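Teardown cell, year two money. Speaker notes, planning day, January 2024
Jamila Ranasinghe. 24 min incl. questions, don't run over like November
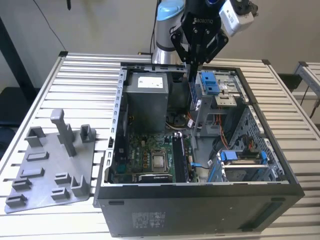 1. OPENING (2 min)

Leave the picture up while people sit down. Say hi, who I am, which budget line I'm after.
One question for the room: what does it cost us to get a circuit board out of an old desktop? Let them guess. Wait. Don't fill the silence.
Then: depends what you put in the denominator. That's the talk.

2. WHAT WE'RE BUYING FOR

Desktop towers, side panel off, laid flat on the bench. Arm comes in from above with the two-finger gripper. Board in the fingertips on the slide, between power supply and drive bays. Point at it. Tight in there.
Point at the wires too. Cables are the budget problem, come back to it in 5.
Not asking for a bigger arm. Say that early, Tzu-hsuan will be waiting for it.

3. WHERE THE MONEY GOES (slow down here)

People think arm = the cost. Arm is the part with a nice clean quote. You sign it once.
The rest dribbles in:
- bench and frame. Slatted aluminum profile, easy to bolt things to, easy to keep ordering bits of
- brackets, end caps, t-nuts. Sounds silly. Add it up over a year
- cable managment
- fingertips. Treat as consumable, own line, NOT under "misc"
- printed fixtures. Plate with the gray holders, left of the tower. Filament is cheap, design hours are not
- someone's time to redo the fixture every time we change what goes in it

Last one never gets a line. Want it to have a line this year.

4. THE QUOTES

Two suppliers came back, Iver and Howlader. Nisasau declined, said too small for them. Fine.
Iver: cheaper up front, service contract separate, starts at month 3. Read the spares page before you fall in love with it.
Howlader: more up front, first service visit bundled, training for 2 people.
Don't read out prices. They're in the handout and the room will stop listening and start doing sums.
My pick is Howlader. Say so. Say why: we're weak on maintenance and we know it.
If anyone asks about leasing - looked at it, works only if we expect to hand the thing back. We bolt too much onto it.

5. CABLES, AND WHY I WANT A TEST BUDGET

Back to picture. Bundles of wire along the case floor, more wire behind the drive cage at the lower right. Every model routes it differently.
Supplier demos use a tidy case. Of course they do. Ask for the demo on OUR towers. Both suppliers said yes when pushed, Howlader wants us to ship the units.
So: 24 towers set aside as a test lot, mixed makes, mixed ages, don't pick the clean ones. The one on the slide is a Dell, but don't let it turn into a Dell-only test.
Shipping goes in the request. Forgot it last time and it came out of my travel.

6. VOLUME

1318 units in the Indarby storeroom by last stock take. That's the backlog number, use it and only it. There's an older one floating around in emails, if someone quotes it just say it's been replaced.
Don't promise to clear the backlog. Promise to measure time per unit on the test lot, then come back with a number.
Someone will ask if this replaces people. Answer: headcount isn't in this request, panels and screws still done by hand in the plan. Keep it short, don't wander.

7. THE ASK

a) approve Howlader, subject to the demo on our towers
b) spares and fingertips as a seperate line, reviewed each quarter
c) fixture design hours, named person. Tzu-hsuan has agreed in principle, check with him before I say it out loud!!
d) shipping for the test lot

If they cut something, let them cut (d) and we drive the towers over ourselves. Do not give up (b).

8. QUESTIONS I EXPECT

Why not second hand? No support on the controller, and the integration hours are the same.
Can it do laptops? Different fixture, different fingers, different request. Not today.
What if the demo goes badly? Then we don't sign. Supplier keeps the arm, we've spent shipping and a couple of days.
Floor space? Second profile table next to the main bench, you can see the edge of it at far right. Footprint drawing is last page of the handout.

Handouts on chairs BEFORE. Bring the clicker, spare batteries. Water.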